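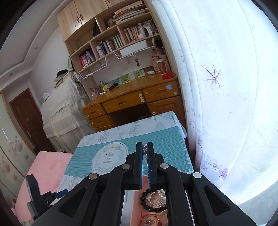 # Plerum two-finger hand gripper

So, can machines do chores yet? I get asked this a lot, and my answer has been the same since I started building these things: some chores, slowly, if somebody shows them how first. The Plerum is my part of the "shows them how" bit. You hold it, you do the job with two fingers instead of ten, and whatever you can manage with it is a fair hint of what an arm with the same fingers might manage one day.

I use mine on real housework (my own, mostly). Socks are fine. Mugs are fine if you go for the handle. Jewelry is where it gets interesting – a pearl earring is tiny, smooth and round, and you find out very fast how much your fingertips normally do for you! Getting hold of one is a nice little victory. Getting the back onto the post with one gripper? Forget it, and I wouldn't believe anybody's robot on that either until I'd watched it do a whole drawerful.

## What you get

- Black plastic linkage arms on four silver pivot screws
- Two parallel fingers with blue pads on the inside faces
- Side mount with a blue lever
- A spare pair of pads and 20 replacement screws (they roll under things)

It weighs 504 grams. That sounds like nothing, and then you sort beads for an hour and your wrist has opinions. Take breaks.

## Where I think we are with chores

Picking one thing up and putting it somewhere else: yes, pretty good. Clearing a desk with pens, papers and little ornaments on it: getting there, but I'd move the ornaments first. Folding: depends who you ask. Untangling a bracelet from another bracelet: no. I had a long back-and-forth in May with Vojtěch Malý, who runs the packing bench at Kokholm, and he says small soft parts are the same headache on the shop floor. They still do those by hand and he doesn't see that changing soon. I'm a bit more hopeful than he is, but then I sell grippers.

## Fit and care

Wipe the pads with a damp cloth. No alcohol, it dries them out and they lose their grip. If the fingers stop closing evenly, loosen all the pivots a quarter turn, squeeze once, and tighten again. The Trondanon wrist plate fits without changes. The older Habte one needs a spacer, so write to me before you order and I'll put one in the box.

Price is 777 with the case, shipping extra. I build them in small batches, so allow 4 weeks.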